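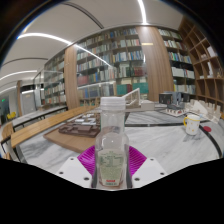
June 14, 2024

I finally sat down with the budget this morning, a whole pot of coffee and the big marble table in the library room to myself until Arnel came in, and I am pleased to say I got farther than I have in weeks. Well, farther into the numbers, anyway. Whether I'm any closer to deciding is another matter!

The gripper question is settled, at least in my own head. We'll want four of the hand-held ones, the same style as we have out now with the ribbed magenta pads, because I've grown fond of them and everybody's hands already know how they go. Arnel Salazar thinks five, so there's a spare when one is being fixed, and he's probably right (he usually is, bless him, and he's very patient while I come around to it). I put down four and wrote a little five next to it in pencil.

The arm is the hard part. Astar's quote is the friendlier one and includes the mounting plate, but they want the whole sum up front. Wurnosach will let us pay in two parts, and then charges separately for the controller, the cable set and, of all things, the crate. I spent a good hour lining the two quotes up side by side and they still don't compare properly. I'll have to call Wurnosach again and ask the same questions more slowly.
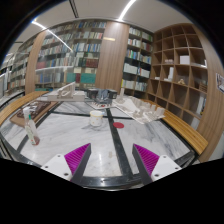
Arnel's worry is reach. He wants an arm that can get from one side of a table like this one to the other without knocking into the models along the back, and I hadn't thought about that at all, I'd only been thinking about price. So we talked it through, mugs and bottles and the little red disc, what it would be asked to pick up and how far away each thing might be. Good talk. It took us right past lunch.

Then there's finger pads, which I'd forgotten completely. I've put in for 44 and will order them through Shiferaw, who were so nice about the last box. If the money holds, the arm can be ordered in October and I'll stop fretting. I still need to ask about insurance, and find the folder with last year's receipts, which I'm nearly sure is at home under the sewing.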